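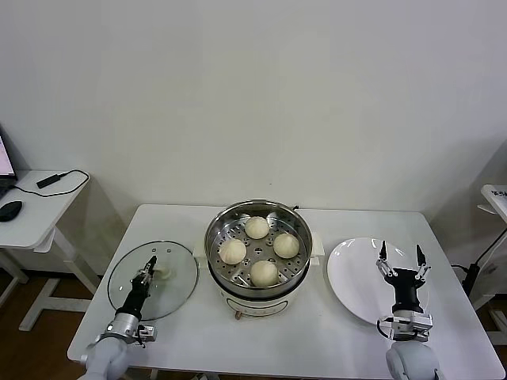 Teleop demos: how many, and do I vary the layout?

Posted by kettle_and_servo

I'm teaching a two-arm setup to move steamed buns from an electric steamer to a plate by remote control. I've recorded 92 demos and the policy still squeezes too early about half the time. More demos, or different ones?

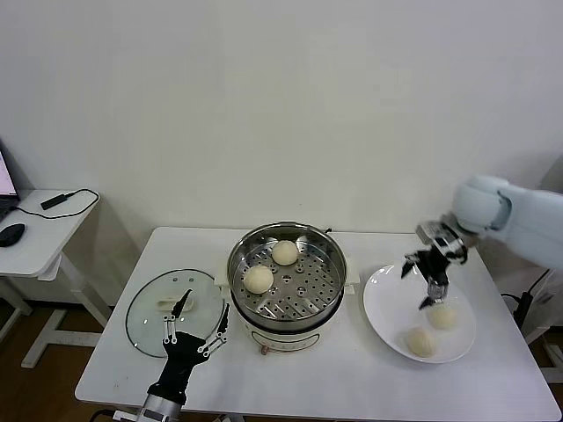

Two on the plate, two still in the steamer.

Shireen Mabaso

Different ones, and you're closer than you think! I did a dumpling task in Ovuvis last October and got stuck at 106. What fixed it was slowing down my own hands — I was closing the gripper while still coming down, so the policy learned exactly that. Try this:

1. Stop above the bun with the jaws open, then go straight down, then close.
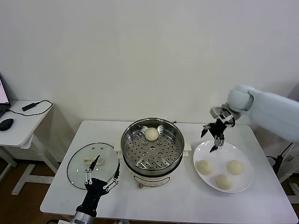 2. Change which bun you take first. If you always start at the front, it never learns the last one at the back.

3. Throw out any demo where you fumbled and regrabbed. It hurts (I cut loads) but wow, it helps.

Then record 3 short batches and retrain after each one. Have fun with it!

ostbridge_tom

just get 500, worked for me

Comments

pim: Does step 1 hold for VR controllers too?

Shireen Mabaso: Yes! Even more so, I'd say.

Contact | © Uvon Community Help | Back to top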